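Palar Rural Phone Access Project
Progress report to the Guda Fund, October 2024

The help line has been open in all three districts since July. Calls reached 1318 by the end of the period, against a target of 500 for the first quarter. Most were about bus times, clinic hours and bills. Doolan was slower to start than the other two districts – the leaflets there went out late – and made up some 631 of the calls.

Home visits continue for people who can't get to a session. The visit is kept to one hour and covers charging, making a call and saving a number.
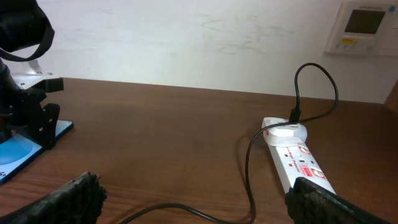

One member in Doolan wrote that an hour was too short and that she would sooner have two visits a week apart, with time to practice in between. Two others at the same session agreed. We will try this in Vurnard first, where travel costs are lower.

Spending is within budget except for printing. The large-type guide ran to more pages than planned, and 597 copies have been handed out. We ask to move the unspent room hire money to cover a second printing.
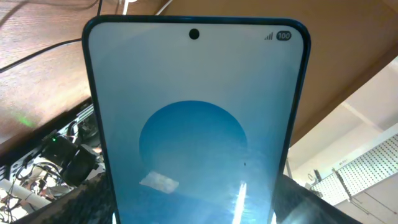 Smartphone with the screen on and the battery at 100.

Next period: finish the guide in a second language and hire a part-time call handler for Doolan.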